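Real Estate Finance and Corporate Funding
Handout 4: Sale and Leaseback Transactions
Issued 23 Sep 2019

Purpose of this handout

This handout supports the fourth lecture of the course and should be read before the seminar. It covers the reasons a listed company may sell a building and rent it back, the way such a sale is priced, and the treatment of the lease in the accounts. Students are expected to know the material on net asset value from Handout 2.

1. The basic structure

In a sale and leaseback, the owner of a property sells it to an investor and signs a lease on the same day. The seller receives cash and becomes a tenant. The buyer receives title and a stream of rent. The use of the building does not change, and staff and customers may be unaware that a sale has taken place.

The seller is in effect raising long-term money against the property. The rent takes the place of interest, but there is no principal to repay, and the seller gives up any later rise in the value of the site.

2. Pricing

The price depends on the starting rent, the length of the lease, the credit standing of the tenant and the terms for rent increases. The initial yield is the first year's rent divided by the price paid.

Consider the case used in the lecture. Tivatar, a manufacturer, owns its plant at Wistelow. It sells the plant to Rangel, a property investment company, for $70 million and takes a lease of 16 years. Rent rises by 2 percent each year. If the starting rent is $4.9 million, the initial yield is 7 percent.

A higher starting rent would support a higher price, and sellers are sometimes tempted by this. Rent set above the market level is a cost that the business must carry for the full term - and a buyer will discount it if the tenant's credit is weak.

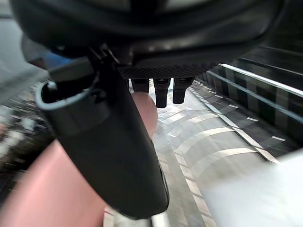 3. Effect on the balance sheet

Under the lease standards now in force, most leases of this length appear on the tenant's balance sheet. The tenant records a right-of-use asset and a lease liability. The older argument that a leaseback removes debt from view therefore carries little weight.

The transfer must also qualify as a sale. If the seller keeps an option to buy the building back, the transaction may have to be treated as a loan. Read the option clause in the Jodar case (reader, page 426) with this point in mind.

4. Comparison with other sources of funds

A rights issue brings in equity without a fixed charge, but it dilutes holders who do not take up their shares, and the announcement may depress the price. A mortgage leaves ownership in place, although lenders will normally advance only part of the value. A leaseback can release the full value of the property, subject to tax on any gain.

Seminar preparation

Prepare short written notes on the following.

Calculate the rent payable by Tivatar in the third year of the lease.

State how Rangel's position would change if Tivatar became insolvent and the Wistelow plant had no other likely tenant.

Explain whether the Jodar transaction should be treated as a sale or as a loan.

Notes should not exceed two pages. Calculators are permitted in the seminar.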